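I went to an open day last May at a place called Gavalas, which rents the back half of an old furniture warehouse and fills it with robot arms, and I have been arguing with people about it ever since. My brother-in-law thinks I was taken in. I don't believe I was, but I can see why he says so, and it has taken me until the quiet end of the year to sort out what I think.

If you have been to one of these events, you know how they usually go. There is loud music, there is a machine doing something very fast behind plexiglass, and somebody hands you a tote bag. Gavalas had the tote bags (mine said Vander on it, a sponsor I suppose) but the main demonstration was so slow that a good part of the crowd wandered off to the coffee urn. A robot arm, a wooden board, and a handful of little plastic blocks of the kind my kids used to throw at the dog. We stood there for 24 minutes before our turn to ask questions, and I loved every one of them.

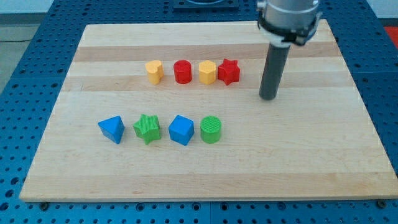

*The board at Gavalas, with the shapes in their two rows and the arm waiting over the wood.*

Inès Bodin, who runs the lab and was giving the talk herself, told us they had done 641 trials with those blocks since the winter. She read out the bad results along with the good ones, which I have never heard at a trade show in my life. The star shapes gave them more grief than the cubes. One week in the spring went so poorly that they threw the whole batch out and started over – she said this quite cheerfully, as if telling us about a cake that hadn't risen.

Now, my brother-in-law's point is a fair one. A toy heart on a board is a long way from a working day in a packing plant, and a company can hide behind small problems forever. He saw the Pravix show the same month, with up to 160 boxes an hour going by, and he came home excited. I'm glad he had a good time, I really am. But when I asked him what happened when a box came down the line crooked, he didn't know, and he hadn't thought to ask, and I'm not sure the setup of the thing left him any room to.

That is my whole complaint, I guess. I'd like the people who put on these days to slow down and let us watch something small enough to follow. I could see every block on that board, I could tell a star from a cylinder, and so I could ask Inès a question that wasn't foolish. She took a good long while answering it, too, and the coffee was cold by the time I got any.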